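We use cookies to improve your experience on this site. By continuing to browse you accept our cookie policy. Accept / Manage

Wooden trays for tubes on a shared bench - yes or no?

benchrat_kn
Setting up sample prep on a shared bench, long white one, partition down the back. Want something to keep tubes together while I label and sort. Plastic racks keep walking off. Been using a light wood tray with a low rim, tubes just lying flat in a row, caps all facing the same way so I can grab them. Works ok. My supervisor hates it, says wood has no place in a lab. Our samples are dried pollen, sealed, nothing infectious. Thoughts? Need to order more before the budget closes.
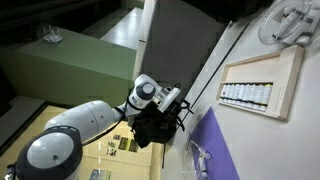 Main thing I like is the spare room. Start the row at one end, add as you go, and the empty wood tells you how far along you are. Tubes roll a bit if you bump it. Not much.

tomlinq
Your supervisor is right. Wood is porous, you can't decon it properly. Get a metal tray, done.

marshgrass
depends what's in them?? for sealed dry stuff I really don't see the problem. we had wood trays for slides for years. Wipe down, replace when they get gross

tomlinq
"Wipe down" with what. Ethanol raises the grain, bleach wrecks it. Then it's fuzzy and it holds everything. Seen it happen.

benchrat_kn
ok but metal is loud and slidey. Tubes shoot all over when you set it down. I've tried it

Futent_fan
Put a liner in the metal tray. Futent used to sell cut-to-size silicone liners, no idea if they still do. Or cut up a cheap baking mat

marshgrass
baking mat is a good shout. I use a colored square mat for the tubes I'm working on *right now* and everything else stays in the tray. Helps a lot when you get interrupted

Sharada D'Souza
Lab manager here, so boring answer. Write it down. We allow wood for sealed dry material only, one tray per project, name on the underside, replaced every March. No wood anywhere near open cultures. Since we put that on one page the arguing mostly stopped. We pay 900 for a box of the good trays from Otska and 400 for the plain ones, and the plain ones are fine.

tomlinq
900 for WOOD TRAYS. What currency is that

Sharada D'Souza
Rupees. Relax.

benchrat_kn
lol ok. We got quoted 2,660 for steel ones with liners, also rupees, so plain wood is winning. @marshgrass I do the mat thing too, purple one, just pull a couple tubes out at a time. Otherwise I lose my place and relabel the same tube. Did that twice last month, both times my fault

Other problem is the bench itself. Everyone dumps stuff on it. Bags, face shields, plastic pouches, whatever. Room for the tray keeps shrinking and the microscope isn't moving, obviously. I've asked nicely. Twice

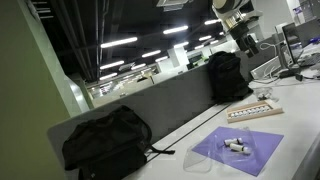

Re: bags on the bench

marshgrass
bags on the bench would bug me WAY more than the tray tbh. that stuff has been on the bus floor

tomlinq
Agree for once. Bags go in a locker. No lockers, hooks on the wall. Not negotiable in our place.

benchrat_kn
There are hooks. By the door. People say they're too far, its an open hall so they want their stuff where they can see it. Sort of get it

Lương
We put a cheap shelf under the bench end for this. Bag is off the work surface, still next to you. Took an afternoon. Measure knee room first, we didnt and had to move it

Futent_fan
Or tape. Colored tape line across the bench, one side samples, other side junk. People respect tape for some reason

tomlinq
For a week.

Sharada D'Souza
Tape worked for us but only after we gave the face shields their own spot. They were what kept drifting over the line - big, awkward, see-through, and you put one down wherever you took it off. Wall peg, done. Small bags and pouches go in one bin.

marshgrass
+1 for the peg. mine gets scratched to bits lying flat

benchrat_kn
Good, peg I can do today. Shelf I have to ask for. Will draft a one page thing for the trays and copy yours @Sharada if that's ok, minus the March part, our year runs different

Sharada D'Souza
Go ahead. Put a date on it though or they'll keep the same tray forever.

tomlinq
Still say metal. But fine, sealed and dry, your funeral. Don't sand them when they go fuzzy, bin them.

benchrat_kn
noted, no sanding. Ordering the plain ones, will report back on the tape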